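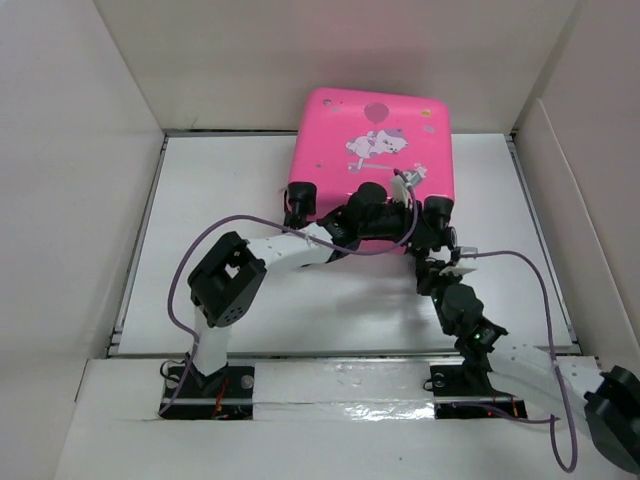

Calls & Opportunities

Home | About | Stories | Write for Us | Contact

Call for Contributors: The Second Kitchen

Posted April 30, 2022
Print | E-mail

Kurnivance is looking for personal essays for a new series on the food people cook after moving to another country. We want to hear what you make on an ordinary weeknight, what you swap when the right ingredient isn't sold near you, and who taught you the dish in the first place.

You do not need to be a published writer. You do need to have lived in at least 2 countries, for a year or more in each. Children of immigrants are welcome to apply if they grew up moving between homes.

We will pick 15 contributors. Each one writes a single essay and works with an editor through one round of changes. The essays will run on the site starting in July, and a selection will go into Caleo, our yearly print issue.

Pay is $147 per essay, sent when the final draft is accepted. You keep the rights to your work. We ask only that it has not appeared anywhere else, including a personal blog.

To apply, send a short pitch in the body of an e-mail, with a few lines about where you have lived. Put "Second Kitchen" in the subject line. Please do not attach a finished essay. Recipes are optional and can be added later.

We don't take restaurant reviews, sponsored posts or travel guides for this series. Pitches on those subjects can go to our sister site, Gerer.

We answer every pitch, including the ones we turn down.

Share (15) | Comments (2)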